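## Unit 6: Teleoperated demonstrations

Notes by Retno Rahman, 6th November

A demonstration is one full run of a task, driven by a person and logged. For the lab you will each record 40 runs on the Skudness bench. Read the Tarigan chapter on leader arms first.
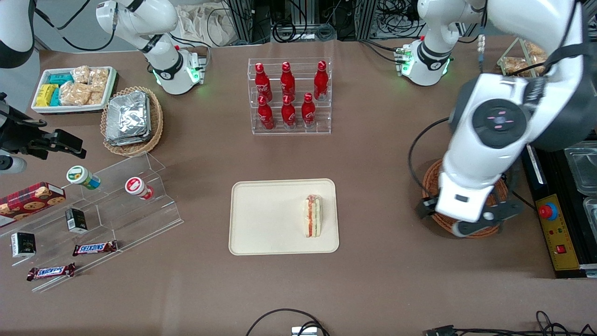
Pick one arm for each object and keep to that choice across all your runs. Switching arms halfway through a set gives the learner two answers to the same question. Plan the reach before you start – on the snack table, the left arm goes to the round basket on the right side, and the six Coke bottles stand on their rack behind the tray. Go slowly near the rack.

Camera views are logged together with the joint positions. Check both before saving a run. Erach plays them back side by side.
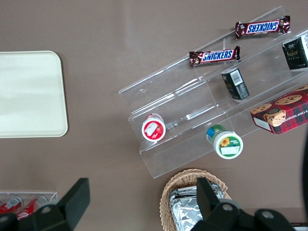 The wrist view matters most in the last part of a reach. It moves with the hand, so labels can come up at any angle. The two Snickers bars on the clear stand are a good case: one logo reads normally and the other is upside down. Do not straighten them between runs unless the task sheet says to.

Discard any run with a long pause. The May set had 1,761 runs before trimming.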